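2020-10-06

Notes on the Prultcombe visit, server teardown cell. Writing this up the same evening while I still remember which remarks came from whom.

Fourteen on the sign-in sheet was the plan, but the Fitier people brought extra, so we ran it as two groups with a changeover in the middle. Tymofii Semeniuk took the floor talk and I stayed on the console. Next time I'd swap that for the second group. He was hoarse by the end and I'd had no practice at explaining the thing aloud.

Setup before doors: homed the arm, checked the gripper pads, ran the approach to the board with nothing in the socket plan, then again at demo speed. Demo speed is slower than what we use on a normal day. I'd set it that way so people could follow the fingers, and I think it was the right call, although one of the Moschos visitors asked if it always went that slowly and I had to explain twice. Put the speed on the wall monitor next time, in big letters.

The order of the talk was chassis, board, socket, then the CPU fixture. Tymofii started with the memory slots, which everyone recognizes, and worked over to the socket from there. He spent a good while on why the approach matters more than the grip. Most of the visitors had assumed the hard part was picking up something small. They hadn't thought about how little room there is to come down over a socket with slots on both sides of it.
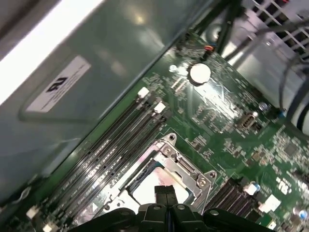
The question that came up in both groups was what happens if the finger pads come down a bit off. Short answer, we stop on force and back up. Longer answer, the threshold is still set by hand for each board type and I'm not happy with it. I said so. The Pleteo engineer wanted to know if we'd tried a compliant mount behind the pads. We did, early on, and it made the stop more forgiving but the position worse. She said they'd had the same trouble with a connector job and ended up going back to stiff pads. She's going to send me their notes.

Other questions, as I wrote them down:

Do we handle the load lever with the same gripper? In the full sequence, yes, but it wasn't part of today's talk.
Who clears the cables? A person does. There was some disappointment at this. Cables are the part everyone wants automated and we have no plan for them this year.
Does it know one board from another? It reads the job we load. We don't identify boards by camera yet.
How many cycles on a set of pads? I said 2,000 before we change them, which is our rule and not a measured limit. Should have made that clearer.

Changeover between the groups ran long. People wanted to stand inside the tape line and we only have the one line, so moving them back meant asking each time. Need a second line, or stanchions. The centre's front desk has stanchions, I'll ask.

Second half was the fixture. Tymofii handed a spare pocket part around so people could feel the lip, and that worked better than any slide we've made. It came back with fingerprints all over it and no harm done. He explained the pocket clearances and then we went to the arm for the processor handling. Edges only, fingers from both sides, top face left clear so the markings stay readable. A fellow from Fitier asked why upright and not flat. It's partly the fixture and partly that we get a decent look at the chip from the wrist camera on the way past.
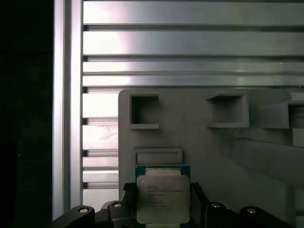

Xeon E5 held by the edges at the fixture plate, wrist camera view.

The glare off the extrusion came up again when we had the wrist view on the big monitor. It doesn't bother the gripping but it looks poor on a screen, and it will bother us once we try to read the chip markings automatically. The smaller lines of print are already hard to make out. Matte tape or a sheet of card behind the plate would do for now. Tymofii would sooner move the lamp. We'll try his way first, it's free.

Feedback forms: almost 100 per cent came back, mostly because we held on to the parking passes until they were in. Common complaint was that they couldn't hear over the compressor. Fair enough. I could have shut the tank valve during the talk and didn't think of it.

To do:
Ask about the stanchions
Speed on the monitor
Move the lamp, then look at the wrist view again
Write down the force thresholds by board type, they're still only in my head and in the job files
Reply to Pleteo regarding the pads
Put demo speed back to normal before the next shift — done, 4 p.m.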